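Clistellow open day, Kamville
2018-02-25

I've been writing about TVs for long enough that I can bore a dinner table to sleep on panel types, but I had never stood inside a place where they get put together and tested. So when Clistellow opened its Kamville site to visitors I signed up within the hour, and I'm still buzzing from it!

We were split into small groups. Mine was led by Rimantas Org, who runs picture testing and clearly loves it. He started us in the backlight room, which is kept so dark that he asked everyone to put their phones away before the second door opened. Bare backlights stand in rows with no screen in front of them, just the diffuser sheets, and you can see every uneven patch. I've complained about cloudy corners on budget sets for years. Seeing a raw backlight with one sheet a hair out of place, and then the same unit after a technician had nudged it straight, taught me more than any spec sheet has. 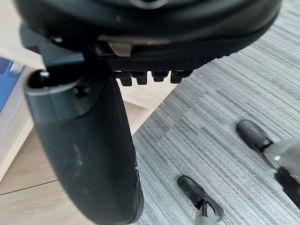
From there we went on to calibration, which was the part I'd been looking forward to. Every set in the Purves line gets a short color check, and one from each batch goes through the long one, which runs for 154 minutes. A probe sits against the glass while patches of gray and color flash by, and the results build up on a laptop next to it. Rimantas let us pick a set and watch the gray scale before and after. Before, it had that cold blue push you see on so many TVs in shops. After, skin tones looked like skin. A man in our group asked why they don't ship every TV in that mode, and the answer was refreshingly plain: people compare sets under bright store lights, and the bluer one looks brighter. The good mode is in there, two clicks down in the menu. Go and find it on yours!

The sound room was a surprise. It's small, padded on every side, and so quiet that I could hear my own jacket. They played the same bit of dialogue through the built-in speakers of last year's model and then the new one, and the voices really had moved forward. Bass is still thin - it's a slim TV, there's only so much air in there - but I'd happily watch the news on it without a soundbar.

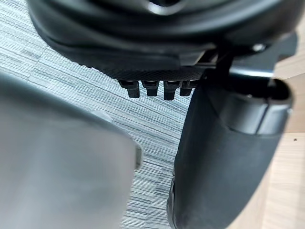 Office chair seen from underneath, Kamville.

After lunch (good soup, terrible coffee) we got to the endurance racks. These are sets that just run, day and night, with the same mixed footage looping. The oldest had passed 3000 hours. I went hunting for image retention where the channel logo sits and found a very faint ghost on one of them, which Rimantas pointed out to the rest of the group before I could. I liked that he didn't steer us past it.

The last stop was software, shared with a small outfit called Bastside that writes the menus. They had the August update running on a test set, and it's a big step up. Switching inputs felt instant, and the settings search finally understands "motion smoothing" as well as whatever name the marketing people gave it. I asked if older sets would get it too. The two most recent Purves generations will, anything before that won't, and I think that's a pity with hardware that is still perfectly able.

If they run another open day, go. Wear comfortable shoes, take a sweater for the dark rooms, and get into one of the early groups, as mine had 9 people and the later ones looked a lot fuller. Parking is behind the main building, and the 514 bus stops right across the road.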